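Jun 13, 2019
Bench notes, colours and glues end of the workshop

Spent most of the morning on the dropper bottles, which I have been putting off since April. Beverley Lockwood wants the colour work for the Wilside order started properly and I couldn't face another day of fishing about in the drawer for the right red with resin going off in the cup. So everything came out on to the wooden table by the lamp and we started again from nothing.

First job was tipping out the old drawer. Horrible. Two of the colours had leaked at some point and glued themselves to the liner (a Barkonetti catalogue, no great loss), and I had to ease them off with a palette knife. Wiped every bottle down with a damp rag, then a dry one. Any label I couldn't read went to one side for Beverley to identify by dripping a bit on white card. She got all but one, and that one's gone in the bin because I don't want a mystery brown in anybody's order.

New home is the yellow basket. I tried the grey Cropper tray first but it's too shallow, the bottles topple the moment you take one out and then the whole lot goes over like skittles! The basket has enough side to it that they'll stand up and lean on each other, and you can still see the caps over the top if you keep the tall ones in. Caps up, always. I know some of us like to store them on their sides to keep the pigment moving but I'd sooner give them a shake than mop up again.
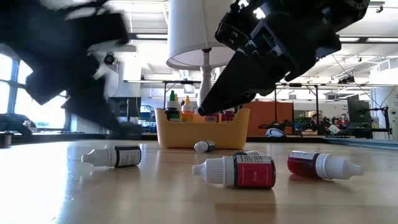 Order of things, as far as we've agreed it: greens at the left hand end, then yellows and oranges, reds at the far right. Pinks go in with the reds for now. Beverley thinks pink ought to be with the whites as we nearly always use them together, and she may well be right, but I've started so we'll see how it goes for a couple of weeks. Whites and anything with a black and white label go in last, along the front, where they're quickest to grab.

Lamp stays on that table. I did wonder about moving it to make more room, but matching colour under the ceiling lights alone is hopeless, you mix what you think is a nice soft coral and it's salmon by the time you get it to the window. Would like a whiter bulb in it. The Lokerer ones we had in the old place were good, will see if they still do them.

Did one test mix before lunch, to see whether I could work straight out of the basket without putting things down all over the place (no, but better than before). 290 g of clear, 4 drops pink, 2 drops white. Came out very pale, nearer a shell colour than the sample Wilside sent. Second go with 3 more drops of pink in it and that's much closer, maybe a touch too blue. Both pucks are on the windowsill with tape on the bottom, please don't move them until they're hard.

To do:
Reorder white, we are low
Fresh liner for the drawer, then decide what lives in it
Ask Beverley whether the Wilside sample was matched in daylight
Write the bottle names on the caps in paint pen, tall ones first
Find the lid for the Cropper tray, it would do nicely for sandpaper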